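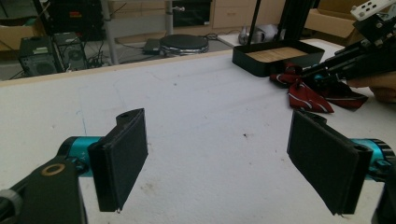
Two-finger grippers go head to head at Codgate

Search this site Enter keywords Go

July 22, 2019

The gripper trial at the Codgate workshop is well under way, and it has already been more fun than anyone planned for! Two grippers are being put through the same set of table jobs: the hand-held Zellar, with its flat felt-like pads and teal joints, and the older Estine, which has hard rubber fingers and has been the workshop's regular tool for years. The plan is 700 grasps in all, split evenly between the two, and 400 of them are done.

Gwenaël Renaud, who is running the trial, wanted jobs that look like the things people really handle at home. Metal blocks and plastic cubes are easy to grip and easy to score, but they say very little about what happens when a gripper meets a sock. So the object list is mostly soft, floppy or thin. There are dish towels, a knit hat, paper envelopes, a bread bag, a few light wooden pieces and a dark red necktie with white diagonal stripes.

The necktie has become the star. It slides, it folds over on itself, and the pointed end has a habit of flipping under just as the fingers come in. "I thought it would be one of the easy ones," said Renaud. "We spent a whole morning on it and I would happily spend another."

Each run starts the same way. The object is dropped onto the white tabletop from a set height and left however it lands. The person holding the gripper gets one approach, one close and one lift, then has to carry the object to a shallow tray and let go. A grasp counts only if the object makes the whole trip. Anything that drops, drags or has to be nudged into place goes down as a miss, and the operator moves on to the next item. No second tries — a rule that has caused a good deal of groaning.

So far the Zellar has 154 clean carries out of its first 217 attempts. Most of its misses came from thin things lying flat, where the wide pads have trouble getting under an edge. On cloth it has been a delight. The pads spread the pressure over a bigger patch, and a bunched-up towel tends to come up in one piece. The Estine's narrow fingers pick up an envelope very neatly, but they let fabric swing and twist on the way to the tray. Its score will be posted when both grippers have had the same number of turns.

Régis Baudry has been looking after the camera side. Every attempt is filmed from the gripper itself, with the lens looking down between the fingers, so the moment of contact can be played back slowly. Baudry tried three mounting positions before the trial began and settled on the one that keeps both pads in view when they are fully open. A wider lens showed more of the table but bent the fingers at the sides, and it made the gap hard to judge.

The playback has already changed how people work. Several operators were closing too early, while the pads were still a little above the cloth. After watching their own clips they slowed down, pressed lightly into the table and then closed, and their next batches went much better. The early runs will stay in the results, marked as a practice group, so anyone reading the numbers can see the difference for themselves.

There is also a small side test on finger surfaces. The Zellar's pads can be swapped, and Renaud has a second set in smooth rubber waiting to go on. The same soft objects will be run again with those, necktie included. Baudry's bet is that rubber will win on envelopes and lose on towels. Renaud thinks it will lose on both, and there is a cake riding on it.

The remaining runs should be finished by the end of summer. After that the Jacquet controller goes on the bench for its own comparison, using the best of the two grippers and the same list of objects. Full tables and a selection of clips will be put up in October. If you would like to suggest an object for the next list, send a note to the workshop desk — it has to be soft, fit on a tabletop and survive being dropped many, many times.

Contact the workshop | © 2019 Codgate | Back to top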